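What Happens to Our Wrappers?

Think about the last snack you ate. It probably came in a wrapper, and a few seconds after you opened it you were finished with that wrapper for good. The wrapper itself can last much longer than you might expect.

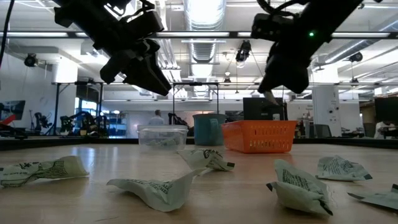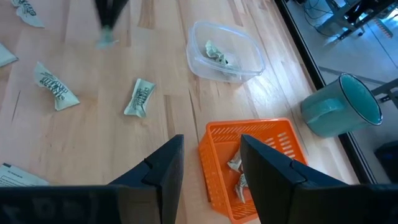

Why do we wrap food?

Air, water and germs can all spoil food. Crisps go soft when they take in water from the air. Biscuits do the same. A sealed packet keeps the damp out, so the food stays fresh in the shop and in your cupboard. Packets also have printing on them, which tells you what is inside and when to eat it by.

What are wrappers made from?

Many wrappers are made from plastic film. Some have 2 or more thin layers stuck together. One layer might be strong, and another might be a very thin coat of metal that keeps out light and air.

Why are they hard to recycle?

A glass bottle is made from one material. It can be crushed, melted and made into a new bottle. A wrapper with layers is different, as the layers are hard to pull apart. Wrappers are also very light, and they can get caught in the machines that sort our rubbish. This is why many councils ask people not to put them in the recycling bin at home. Some large shops have a special bin for soft plastics.

Where do they go?

Wrappers in the rubbish bin are usually burned to make electricity, or buried in a big hole called a landfill site. Plastic does not rot like an apple core. It breaks into smaller and smaller bits, and this takes a very long time.

Wrappers dropped on the ground can blow into streams and be carried to the sea. At the Furkthorpe beach clean last April, children from the town picked up 1,000 pieces of litter in one morning. Many were sweet wrappers and crisp packets.

Things to try

Keep your family's empty food wrappers for a week and sort them into types. Which type do you have most of?

Put your lunch in a box with a lid. You can wash it and use it again the next day.

Words to know

Film: a very thin sheet of plastic.
Landfill: a place where rubbish is buried.
Litter: rubbish dropped in the wrong place.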